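Plate drops short of the slot on the second pick, two-arm setup
Asked September 16, 2022 by furkia_lab

Student project for the Herkley club, sorting task, final demo in November. First plate places fine. On the second the gripper opens early and the plate ends up on the end of the rack. Arms run at 30 percent speed. Control loop logs no faults. We recalibrated the sensor offset 2 times with no change. Release height is set in the Lomik script, same value for every slot. What should we check next?

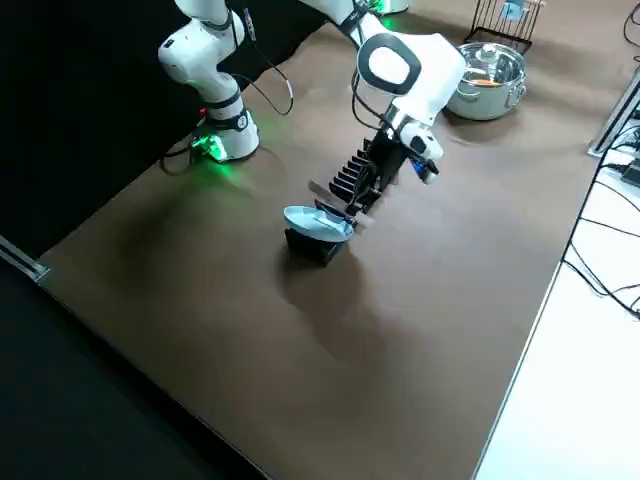
Release is triggered by the downward distance reading, threshold 200 mm. We average five samples before opening. The light blue plate at the left end of the rack is tilted, face up, on the black block there, and the script still reports that slot as filled.

3 answers

Soledad Gallagher
Your threshold is probably seeing the fin tops. Thin vertical fins give mixed returns – some samples hit a fin, some hit the table. Log raw values, not the average. Then gate the release on arm pose and use distance only as an abort.

higuchi_user
same thing happened to us, turned the speed down and it went away

pn2345
Check the tool frame too. If it was taught with the gripper empty, the plate radius is missing from the offset.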